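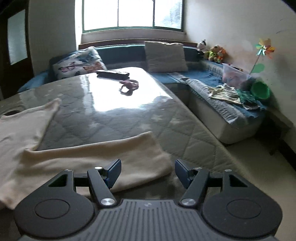
Unit 6. Exposure, masking and depth confidence in wrist-view manipulation

The perception stack used in this course has three stages: photometric conditioning, segmentation, and grasp proposal. The first stage gets the least attention in published work and causes a large share of the faults you will meet in the lab. A policy trained on wrist views receives whatever the auto-exposure loop decides to deliver, and the loop has no knowledge of the task. Take the knitted garment on the gray quilted cover. The window drives the upper part of the view to saturation, and its reflection leaves a large white patch near the center of the cover, where the diamond stitching can no longer be relied on as texture. The garment is cream, so its intensity lies closer to the glare than to the gray cover. A threshold on brightness alone is likely to merge the two.

6.1 Metering

Default metering averages over the full view. With a window in the upper part, the average is pulled up and the loop shortens the exposure; the cloth near the fingertips then loses shadow detail along its folds, and those folds are the features the grasp proposer needs. Use a weighted map instead. In the lab package (Karam) the map is a coarse grid with weights between 0 and 1. Set the rows nearest the fingertips to 1, the middle rows to 0.5, and the top rows to 0. Saturation in the top rows is acceptable. Nothing is grasped there.

Do not let the loop run during the closing motion. Lock exposure when the estimated fingertip-to-surface distance drops under 13 mm and release it after the lift check. A change in exposure between two consecutive views appears to the tracker as motion.

6.2 The static mask

The gripper's own parts stay at nearly fixed image positions. Body, side lobes and brackets can be masked once, by hand, and the mask stored with the calibration. The blue fingertip pads are a different case: they move with the opening width w, so their mask must be a function of w. Karam interpolates between two stored outlines, fully open and fully closed. This is adequate for a parallel linkage with small pad rotation. If the pads rotate noticeably, add a third outline at half width.

The pad color helps. In hue, blue is well separated from cream. It is less well separated from a blue blanket, and a setting that works on one side of a room can fail when the wrist turns toward the other. Test the mask in both directions before recording results.

6.3 Specular rejection

A pixel is marked specular if all three channels exceed a limit L and the local gradient energy is under a limit G. Starting values: L = 0.97 of full scale, G chosen on ten views of the bare support surface. Marked pixels are passed on as "unknown". They are not assigned to background. The distinction matters in the grasp proposer, which may reach across unknown regions but may not place a pad in one.

Highlights on a glossy cover move as the wrist moves. Knit does not behave this way; its reflectance is mostly diffuse. Two views taken 2 cm apart are therefore usually enough to resolve a doubtful region. Lozano's implementation warps the first view onto the second with the support plane homography and keeps as unknown only what is marked in both.

6.4 Folded edges

For a partially folded garment, the proposer ranks edges by length, curvature and height step. A folded edge and a free edge can have the same outline in the image. Height step separates them in principle, but for thin cloth the step is close to the depth noise. Report both hypotheses with their scores and let the planner choose a probing motion.

Exercise

Run the baseline on the 400 views in the Urik set with full-view metering, then with the weighted map. Report mask overlap for the garment class and the fraction of unknown pixels. Repeat with two-view rejection enabled. In the 179 views tagged "window", list the failures separately and state for each whether the fault arises in stage one or stage two. Submit the configuration file with the report. Questions on the Karam build go to Ainhoa Mateos.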